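Glitter topper goes gritty and drags the base color, thinner or wrong base?

kurian_lacquer
Posted in Nail Polish Help, 1,892 views

I have a glitter topper from Praria (clear base, mixed hex and bar glitter, bought in August) that worked fine for the first four or five manicures. Now it comes out of the bottle thick and stringy. When I put it over a cream polish it pulls the color off the nail near the cuticle and leaves bald patches. Dry time on the cream was 13 minutes before I tried the topper.

I have tried shaking the bottle and standing it in warm water. Neither made a difference past the first nail. The finish also dries rough enough to snag on a towel, even with one coat of fast-dry top coat.

Is this a thinner problem, or is the topper eating the base? I would like to keep using it as the bottle is still two-thirds full.

Flernholm
Top contributor, 300 posts

Two separate problems.

Thickening first. Solvent evaporates each time the bottle is open, and glitter toppers start out thicker than creams to keep the particles suspended. Add polish thinner (butyl acetate and ethyl acetate, nothing else) three drops at a time. Roll the bottle between your palms for a minute, let it stand for ten, then test. Stop when the polish runs off the brush in one bead. Do not use remover. Acetone will loosen it for one use and then break down the film.

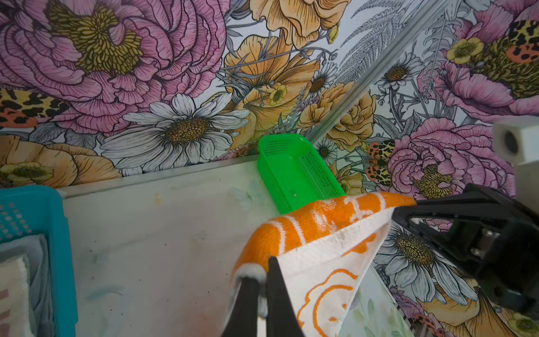
Orange and white towel, looped texture.

The dragging is a dry-time issue. At 13 minutes the surface of a cream is set but the layer under it is still soft, and the solvent in the topper reopens it. Wait at least 30 minutes over two thin coats, or put a layer of fast-dry top coat between the cream and the topper and give that ten. Then dab the glitter on with the flat of the brush. Brushing strokes will move the base no matter how long you wait.

For snagging, one coat of top coat is not enough over hex glitter. Use a thick glitter-smoothing coat, let it dry fully, then your usual top coat – and cap the free edge both times. If you can still feel bar glitter at the tip, file it flat with a 240 grit before the last coat.

Cullidbridge
Member

Had the same thing with a different topper. Thinner fixed it, took nine drops total. I also wipe the bottle neck with a lint-free pad after each use so the cap seals. Never got the bar glitter to lie flat though, so I only wear it on the ring finger now.

If you wear a peel-off base, check that too. Mine lifts at the cuticle under anything heavy and it looks a lot like what you describe.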